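**Acta de la reunión del grupo de orden y espacios, oficina de Draltura**
2019-10-27

Asisten: Abla Kanaan (modera y toma nota), Jimena, Óscar, Nerea, Tomás y, a ratos, Pilar, que tenía otra llamada.

Se aprueba el acta anterior sin cambios.

## 1. Cómo vamos

¡Muy bien! Abla abre con el inventario, que por fin está completo: 1,073 artículos apuntados en la hoja compartida, desde monitores hasta cajas de clips. De ellos, 124 no tienen dueño conocido. Óscar propone mandar la lista a toda la planta y dejar dos semanas para reclamar. Lo que siga sin dueño pasa al fondo común o al punto limpio. Todos de acuerdo.

Nerea pide que conste en acta el agradecimiento al equipo de Tironum, que vació sus archivadores antes de que se lo pidiéramos (¡y encima los etiquetó!).

## 2. La fila de estanterías

Fue el punto más largo y también el más entretenido. Jimena trae un esquema dibujado a mano y lo defiende con muchas ganas: agrupar por uso y olvidarnos de los departamentos. Su reparto:

- Baldas de abajo: equipos pesados y cajas cerradas.
- Baldas del medio: lo que se coge a diario.
- Baldas de arriba: material ligero, repuestos, papelería de reserva.

Tomás pregunta qué pasa con las botellas. Hay de todo, limpiador de pantallas, alcohol, agua de alguien. Se decide que los productos de limpieza vayan juntos en una bandeja y que las botellas de beber vuelvan a las mesas. Pilar se reincorpora aquí y apoya lo de la bandeja; ella tiene una en casa que puede traer.

Sobre las etiquetas hay debate. Óscar las quiere impresas, Jimena a rotulador, porque así se cambian en un minuto. Se prueba primero con rotulador y se revisa en abril.

## 3. Presupuesto

Disponemos de unos 300 euros. Kramer ha mandado oferta por 11 cajas apilables con tapa y entra de sobra. Stillunov todavía no ha contestado; Nerea vuelve a escribirles y, si no hay respuesta, se compra a Kramer. Lo que sobre, para separadores de balda.

## 4. Plantas

Propuesta de Tomás, recibida con entusiasmo general: mantener verde junto a las estanterías, ¡cambia muchísimo la sala! Se apunta él al riego. Pilar ofrece esquejes de su poto. Queda pendiente encontrar platos para las macetas.
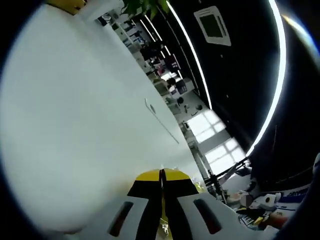

*Punto 2: las estanterías, con cajas y equipos en los distintos niveles, y la planta al fondo.*

## 5. Acuerdos y tareas

| Tarea | Quién |
|---|---|
| Enviar la lista de artículos sin dueño | Óscar |
| Pasar a limpio el esquema de baldas | Jimena |
| Insistir a Stillunov y cerrar el pedido | Nerea |
| Riego y platos para macetas | Tomás |
| Traer la bandeja y los esquejes | Pilar |
| Comprar rotuladores y cinta | Abla |

## 6. Ruegos y preguntas

Jimena pregunta si se puede poner música mientras ordenamos. Sí, y cada uno elige un rato. Tomás recuerda que la escalera pequeña sigue prestada en la planta de abajo y baja a por ella al terminar la reunión.

Para la próxima, traed ropa cómoda y, quien tenga, guantes. La fecha la manda Abla por correo.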